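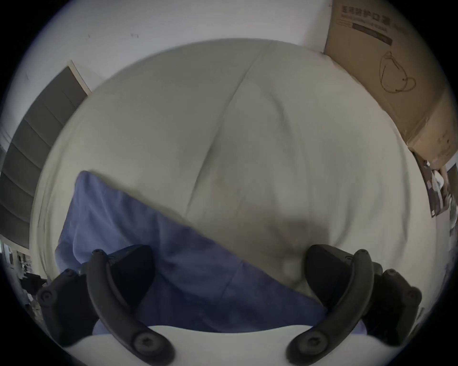 A bed with a cream-white sheet and a folded blue cloth.

Progress report: Pista guest house training, Brurndale
Prepared by Youssra Hamdy for the Mensah fund

This report covers the period from the start of the grant until the end of May. In our proposal we promised to train people from Brurndale for work in small guest houses, and to help the owners of these houses keep better records of their bookings and costs.

Training
In this period 22 trainees finished the basic course. It includes bed making, laundry, serving breakfast, simple English for guests and the handling of complaints. Salim Kirui taught the laundry part and Léonie Bodin taught the English part. The English lessons were too short. Trainees could greet a guest and explain the breakfast hours, but many of them had difficulty on the telephone, where they cannot see the face of the other person. For the next group we have moved two hours from the record keeping lessons to telephone practice.

Attendance was good in the mornings and weaker after 3 p.m., when the last shared taxi to Irneo is leaving. We now finish at 2:30 p.m. and start earlier.

Work placements
The trainees completed 158 days of placement in total. Most owners were satisfied and two have already offered paid work. One owner asked the trainees to work in his shop instead of the guest house. Wafula Ogola visited him, and we decided not to send anyone there again. 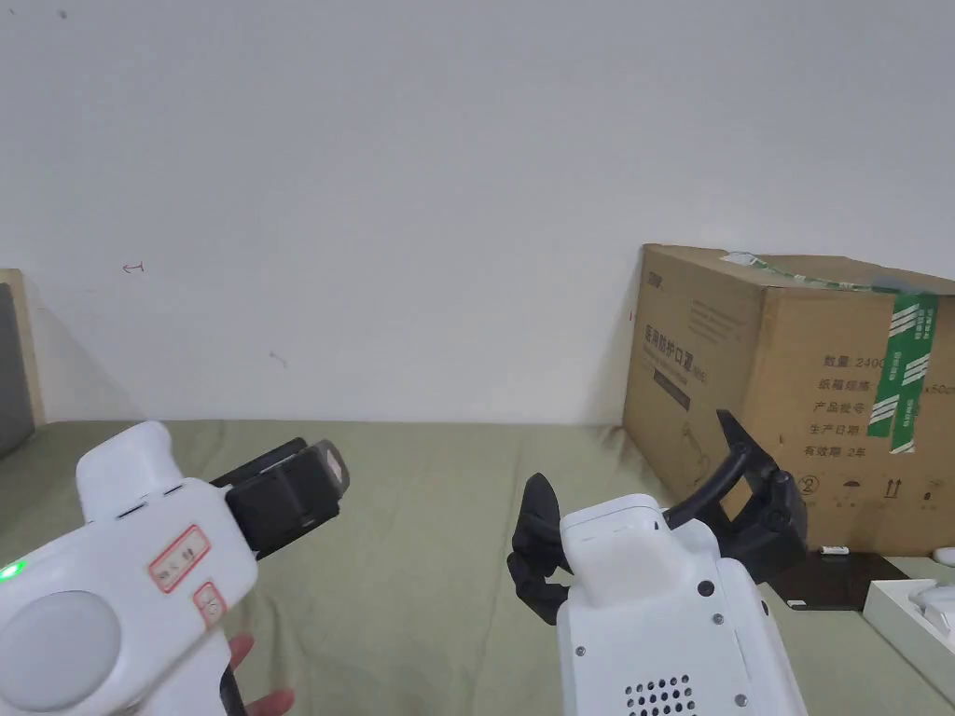
Booking records
We printed 206 record books and gave them to owners in Brurndale and Irneo. The books are used, but not always in the way we planned. Several owners write down the name of the guest and the price, and leave the cost columns empty. Shabani Urio is preparing a shorter page with only four columns. He will test it with five owners before we print again.

Budget
Spending follows the plan, except for transport, which is higher because fares to Irneo went up. We ask your permission to move 2,000 from the printing line to the transport line. The total of the grant does not change.

Next period
The second course will begin after the harvest, when more people are free. We still need a second teacher for the breakfast lessons, and we would be grateful for your answer on the transport line before we sign the new taxi agreement.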